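Starting solids with twins: a Dronley mum on mess, spoons and slowing down

Monday, by Dexter Cabrera

When Lorraine Inskip's twins turned six months old, she had a plan for solids. It was printed out and stuck to the pantry door, and it listed a new vegetable every two days.

"We got as far as pumpkin," she says.

I spoke to Lorraine at her kitchen table in Dronley while the twins, now toddlers, slept down the hall. She also has a daughter at primary school, and she had assumed that feeding babies the second time would be easier. Her daughter had eaten whatever was put in front of her. The twins did not. One refused every spoon. The other would open his mouth, hold the food there and let it run out again.

"I kept thinking I'd made it too thick or too thin," she says. "I was up at night with the stick mixer, making another batch, and I had a whole freezer drawer full of it. They didn't want any of it."

She put off ringing the child health nurse for a fortnight. When she did ring, the advice was short: keep offering, eat with them, and stop making separate meals. Both boys were gaining weight on milk and the nurse was not worried.

Lorraine took the plan off the pantry door that afternoon. She started sitting the boys up at the table at 5 o'clock with everyone else and giving them soft pieces of whatever the family was having. The first thing either of them really ate was steamed zucchini, held in a fist and sucked until there was only skin left. The spoon-refuser turned out to like a spoon as long as he was the one holding it.

"It took ages," she says. "Dinner used to be 18 minutes and then it was most of the evening. I'd wipe one down and the other would be tipping yoghurt on his head. My husband did the floor and I did the boys, and then we'd swap."

She is frank about the parts she found hard. Gagging frightened her, and she did a baby first aid course at the community centre so that she would know the difference between gagging and choking. She bought a second-hand high chair that had a padded cover, and the cover was never properly clean again. She sold it and bought two plain ones that could be hosed off in the backyard.

Money came into it too. Lorraine reckons she spent 80 dollars on pouches in the first month, mostly out of panic, and gave the leftovers to a neighbour. She doesn't mind pouches. They still go in the nappy bag for long drives. She just wishes she had bought a few at a time.

Clothes were the other thing. She gave up on bibs early, as both boys could pull them off, and in warm weather they ate in a nappy. In winter she kept a pile of old things by the laundry door for mealtimes and didn't bother trying to get the stains out. 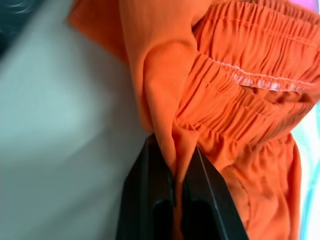 Korkor Bawa found the opposite with bibs, and told me the long-sleeved kind that ties at the back lasted her through three children. She agreed with Lorraine about eating together, though she said it only worked in her house once she moved dinner earlier, as a tired baby won't try anything.

Lorraine laughed when I passed that on. She tried the long-sleeved bibs and the boys chewed the cuffs.

These days the twins eat most things, with a few gaps. One won't touch egg. The other has gone off pumpkin again, after a year of liking it. She puts a bit on his plate anyway and doesn't say anything about it.

I asked what she would tell a parent who is at the start of it now.

"Ring the nurse sooner," she says. "I sat there for two weeks thinking I was the only one, and she'd had the same call that morning."

Then one of the boys woke up, and she went to get him.

Recent stories
Sharing a bedroom: how three families made it work
When your toddler drops the day nap
Packing a lunch box the night before
Hand-me-downs and how to store them

Contact us | Copyright Dronley Family Pages | Back to top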